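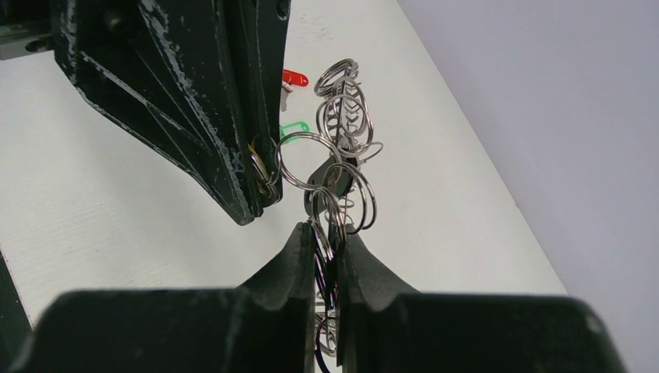
*Wrist view: two grippers on a linked run of key rings, red and green key tags on the table behind.*

Home | Docs | Data | Rules | Contact

# Hiro Key Rings – data card and station rules

Hiro is a set of 600 two-arm episodes of handling keys, split rings and tags on a tabletop. It was recorded at the Kelberg and Lorkach stations. This card covers what is in the set and the rules operators worked under. If you add episodes, the same rules apply to you.

Maintainer: Nahuel Vergara
Current release: July

## Contents

- 600 episodes, 26 of them marked `review`
- Wrist video from both arms, joint positions, gripper opening
- One text label per episode, written by the operator

The `review` episodes are kept in the main folder. Filter on the label if you don't want them.

## Rules for operators

1. Check both grippers before the first episode of a shift. Scratches and worn paint on the plates are fine. Bent plates or loose fasteners are not.
2. Only one arm moves while both are holding the same chain. The other arm holds still until the first has stopped.
3. Do not pull a tangle tight to free it. Lower it to the table, open one gripper and take a new grip.
4. Keep the tips apart by at least the thickness of one ring when closing from opposite sides.
5. Tags and spare keys may stay on the table during an episode. Do not move them by hand once recording has started.
6. Hands stay outside the marked line while the arms are powered – no exceptions for picking up dropped rings.
7. Stop any episode at 120 seconds, finished or not, and label it as it ended.

## Labels

Use `done`, `partial`, `dropped` or `review`. A ring that falls and is picked up again by the robot still counts as `dropped`. Lorkach used `fail` in early sessions; these were changed to `dropped` by script and the old value is in `label_raw`.

## Known problems

- Shiny rings give bright spots in the wrist video, and thin wire can vanish against a white table.
- The gripper often hides the contact point. Do not use wrist video alone to judge whether a grip is good.
- Gripper opening from Kelberg is in raw counts. Full open is 1065.

## Changing the rules

Send the proposed wording to Nahuel with the episode numbers that led to it. Rule 4 was added this way. Old versions are in `rules/archive`.

## Related

- Tekleab cable set – data card
- Gripper check sheet
- Label script notes
- Stop button test, both stations

This site uses cookies to remember your settings. Accept | Manage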